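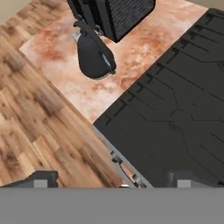

Home | Data | Notes | Contact

# Khúc Recipe Cards

Last updated: September

Khúc is a set of 2000 typed-up home recipes, and we love every stained, scribbled one of them! 130 are soups. Each row has a title, servings, ingredients and steps, plus the cook's own side notes (often the best part).

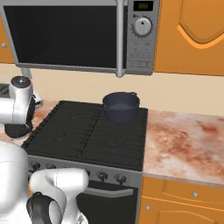
Amounts stay as written, so "a good handful" is still a good handful. Oven temps are in Fahrenheit. 18 cards have no title yet - guesses welcome!

## Files

- cards.csv
- notes.txt (Grumik spelling list, used for the Zukov box)

Contact: the Cateo kitchen desk | © Cateo | Back to top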